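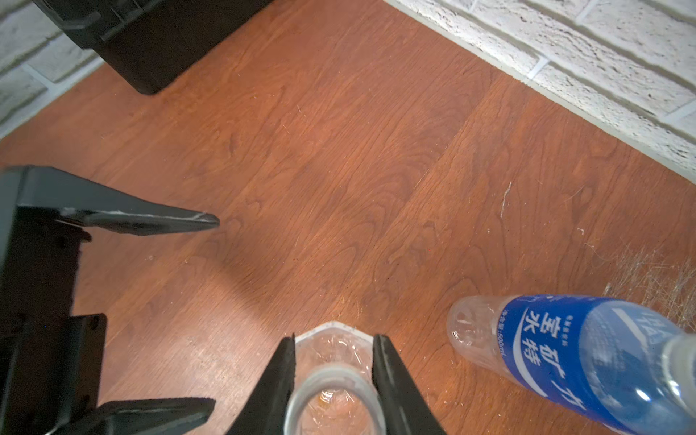 **Figure 4.** Wood-grain laminate floor meeting white painted brick, with lint, specks of dust and light scratches on the boards.

### 3.2 Floors and the people who sweep them

Respondents in the Parham study were asked to rate their own floors before Moreira and Park went round to look at them. Of 401 households, most chose "clean" or "very clean". The second visit was less generous. Laminate did worst, which surprised us a little, as it is sold largely on being easy to wipe.

Part of the trouble is pattern. A swirling grain in a warm orange-brown (Figure 4) gives the eye plenty to do, and lint is happy to pass for a knot in the wood. Seams are faint and hold more than they show. Painted brick at the skirting line adds a rough edge that a broom meets at a slant, if at all. Blackwood, who swept 13 test rooms for us in January, described corners as "a matter of conscience" and asked for a narrower brush.

Scratches were scored separately from dust. Several owners objected, on the grounds that a scratch cannot be swept up. We accept the point, and have left the scratches out of the totals in Section 4, where they would only have made Dresness flats look worse than they already do.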